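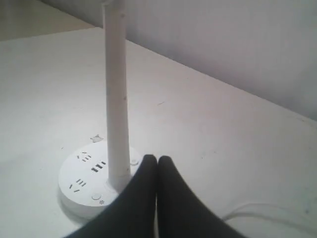 One early user of the Pitstead files asked whether Jurorberg should be listed as a county or as a town, and the answer is that it is both. The county took the name first. The town was called Jemal Landing until the county seat moved there, and older maps still show it that way. Rows for the county have "county" in the type column and rows for the town have "town". Please check that column before you join anything by name.

Pitstead Place Facts

Version 4. Last updated Feb 26, 2022.

What this is

A small set of plain facts about the places in and next to the Estau River valley, written for classroom use in grades three to six. It has 300 entries. Each one covers a single place: a town, a county, a lake, a hill or a stretch of river. The text is short enough for a student to read in one sitting.

What is in each entry

name - the name in common use today
old_name - an earlier name, if there is one
type - county, town, lake, hill or river
length_mi and width_mi - longest distance north to south and east to west, in miles
high_point_ft - height of the highest point, in feet
text - a short passage in everyday words

A sample row for the county:

name: Jurorberg
old_name: (blank)
type: county
high_point_ft: 880
text: Jurorberg County lies on the east bank of the Estau River. Its highest point is Jemal Hill, at 880 feet. Most of the low ground is farmland, and the main crops are hay and sweet corn.

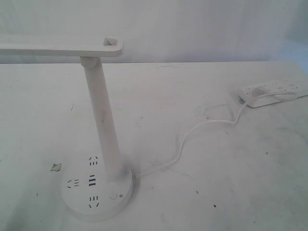 Distances are measured in a straight line between the farthest points on the border. They do not follow roads. For the river entries, length_mi follows the main channel and width_mi is left blank. The Estau itself is listed at 163 miles, measured from the outlet of Jemal Lake to the mouth. Some older schoolbooks give a shorter figure because they start at the first bridge.

Files

places.csv - all entries, one per row
passages.txt - the text field only, in the same order
changes.txt - what was fixed in each version

All files are UTF-8. Blank cells mean the fact was not found or does not apply. A zero means zero.

Known problems

Hill heights come from two surveys that do not always agree. We used the newer one where it had a figure. Crop and industry notes are the weakest part - many were written from old county booklets and may be out of date. Lake sizes change with the season, and ours are spring readings taken in March.

Use

Free for teaching and other noncommercial work. Please keep the version number with any copy you pass along. Corrections are welcome and should name the entry, the field and a source we can look up.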